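Home office paperwork and storage check, Endbridge house, June
Checked by: Nayeli Mendoza
Rooms covered: study, landing cupboard, loft hatch shelf

Marks used: OK, FIX (needs doing), N/A. Comments go under the item they belong to.

## 1. Filing cabinet (study)

- [x] Cabinet stands level and does not rock: OK
- [x] Only one drawer opens at a time: OK
- [ ] Heaviest files in the bottom drawer: FIX

 Bank statements are still in the top drawer and the bottom one is half full of envelopes. Swap them over. Take the top drawer's contents out in two or three lots.

- [x] Lock works, spare key kept elsewhere: OK

 Spare is with the house keys at Plultholm.

- [ ] Drawer labels match contents: FIX

 "Car" drawer now holds the boiler papers as well. Relabel or move.

## 2. Papers that must be easy to find

- [x] House insurance, current year: OK
- [x] Wills and power of attorney: OK, in the fire box
- [x] Birth and marriage certificates: OK, in the fire box
- [ ] Boiler service record: FIX

 Last sheet is missing. Ask Arriaga for a copy.

- [x] Passports: OK

 One runs out within the year. Added to the kitchen calendar.

## 3. Fire box

- [x] Closes fully with everything inside: OK
- [x] Nothing plastic or battery-powered inside: OK
- [ ] List of contents taped inside the lid: FIX

 The list is the old one. It still shows the savings book, which was closed. Write out again.

- [x] Can be reached without a ladder: OK

## 4. Landing cupboard

- [ ] Boxes off the floor: FIX

 Five Kedano boxes are on the carpet against the outside wall. Two have soft corners. Put them on the lower shelf and throw out the damaged ones once emptied.

- [x] No signs of mice or silverfish: OK
- [ ] Shelf not overloaded: FIX

 Shelf is marked for 21 kg. The tax boxes alone must be close to it. Move the oldest to the bottom.

- [x] Light works: OK
- [x] Nothing stored against the hot pipe: OK

## 5. Old papers and shredding

- [x] Shredder unplugged when not in use: OK
- [x] Shredder bin emptied: OK
- [ ] Papers past their keep-by date pulled out: FIX

 Sorted 735 sheets so far, mostly utility bills. Still to do: payslips, and the folder marked 119, whatever that number meant. Check each page before it goes in the shredder.

- [ ] Staples and clips removed before shredding: FIX

 Some left in from last time. Keep a saucer on the desk for them.

## 6. Sorting table

- [x] Table clear of drinks and candles before papers come out: OK
- [x] Good light for reading small print: OK
- [x] Gloves to hand for dusty boxes: OK

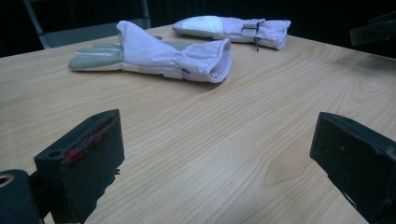 *Item 6: gloves on the table.*

- [ ] "In", "keep" and "shred" piles kept apart: FIX

 Use three trays. The shred pile got mixed with the keep pile twice.

## 7. Loft hatch shelf

- [x] Hatch closes properly: OK
- [ ] Paper kept out of the loft: FIX

 One bag of school reports still up there. Bring down and file under "Family".

- N/A: loft lamp (removed)

## To do first

1. Swap the top and bottom drawers.
2. Get the Kedano boxes off the carpet.
3. New contents list for the fire box.
4. Ring Arriaga for the boiler sheet.

Payslips can wait until the cupboard is done.

N. Mendoza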